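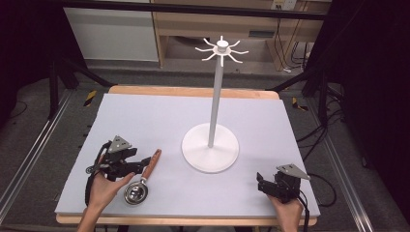

Hanging an ice cream scoop on a mug tree

I have a white mug tree with a round base, a single tall pole and eight curved hooks at the top. I no longer keep mugs on it and would like to use it for utensils. The first candidate is a scoop with a stainless steel bowl and a wooden handle. Will the scoop hang straight from a hook of this type, and will one heavy utensil tip the stand? I would also like to know how to treat the wood.

Posted in Kitchen Storage, 2,204 views

Ovska

A slot near the end of the handle is sufficient. Pass the hook through it from the front and let the bowl hang down.

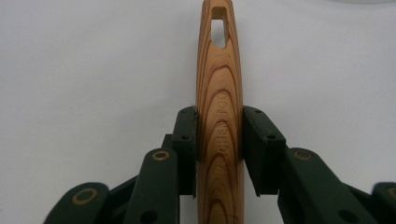
Check the width of the slot against the thickest part of the hook, including any ball or cap at the tip. The rounded ends of a slot let the handle settle to its lowest position, so it should hang close to vertical. If the wood binds on the curve of the hook, use a loop of cotton cord. Do not widen the slot with a drill bit, as the grain can split toward the end.

For the finish, apply food-grade mineral oil, leave it overnight and wipe off the excess. Go lightly over any engraved lettering, where oil collects. Hand wash only.

Wihongi

just hang it, mine holds 16 things and never fell

Vircombe

Tipping depends on the base. With a tall pole, load opposite hooks in pairs. My scoop and ladle came to 884 grams together, and the stand leaned when both were on the same side. If the base is light, set it in a shallow dish with a flat floor and a raised rim.

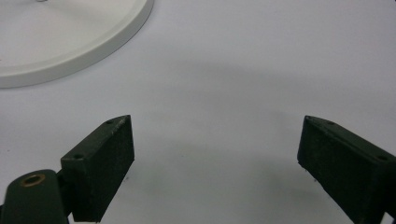 Weno disagrees about the dish: a base that can slide inside a rim is less steady than one standing flat on the table, and four rubber feet do the job better.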